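Does mixing in "messy table" demos help, or am I just making the policy worse?

I'm training a pick-and-place policy from wrist camera video on a single arm with a two-finger gripper. The task is moving a potted plant (fake lavender, so it survives me) from one side of the table to the other. I have 200 demos with the table kept the same every time, and it works great as long as I don't touch anything. The minute I put another object near the edge, the arm drifts toward it and stops short.

I read the Atstead write-up where they keep the total number of demos fixed and change only how many have extra stuff on the table. They say the mixed set wins by a lot. Has anybody tried this on a small setup? I can't collect 2000 demos. I have maybe one more Friday of arm time before the end of May.

Answer 1 (accepted)

Yes, and I love this result, because it's one of the cheapest wins I've seen! We ran our own version of the Atstead comparison this spring. Same arm, same plant task, same network, 200 demos in each set. Set A had the pot alone. In set B, half the demos had one other object on the table, moved between episodes. Nothing else changed, not even the learning rate.

We tested each one on 104 starts, all of them with an object the policy had never been trained on. Set A finished 41. Set B finished 83. I made my labmate rerun set A because I thought we had loaded the wrong checkpoint. We hadn't.

The view the policy gets during a run is like this, with the pot up near the rail and a bowl just poking in at the left:
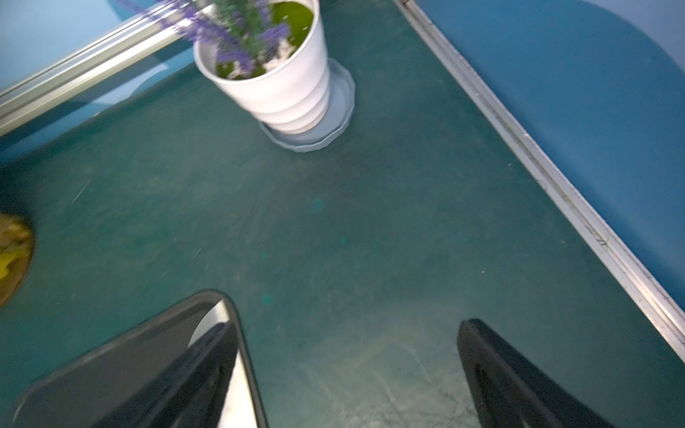
Valley Robot Learning Group, Manipulation Team

The bowl is what used to ruin us. Only part of it shows at that point in the reach, and the clean-table policy had never seen a partial anything over there. The flowers also blur when things are moving, so the policy can't lean on them for a sharp outline. Our guess is that the mixed set pushes it to use the pot and saucer, which hold still in the image a lot better. I say guess because we only checked by covering parts of the input and watching the score drop, and that's a pretty blunt test.

What I'd do with your one Friday:

Keep 100 of your clean demos. Record 100 new ones with a single extra object, and move it every time. Put it partly out of view in plenty of them. We left it in full view for our first try and got almost nothing out of it. Don't wipe down or cover your tabletop either, scuffs and glare are fine as long as they're in training and testing both.

Then train from scratch. Fine-tuning the old policy on the new demos gave us 66 out of 104, so better than clean but not close to the full mix. If you do run it please post your numbers, I'd really like to see this on a different arm!

Answer 2

Agree with the above, mostly. One caution: we tried the same thing with the Jarkach gripper and went too far, with four or five objects in every demo, and it did worse than the clean set at 200. At 1000 demos it caught up. So the mix seems to matter more when you have little data. Start with one object.

Also check your camera mount before blaming the data. Ours had slipped a couple of degrees and I lost a week to it.

Answer 3

did you try the Van Loon crop trick? just random crop + color jitter, no new demos. worked ok for me on drawers, never tried it on plants

Reply from asker: Tried the crops already, small bump but it still goes for the other object. Going with the 100/100 split. Will report back.

Contact the moderators | © Valley Robotics Help | Back to top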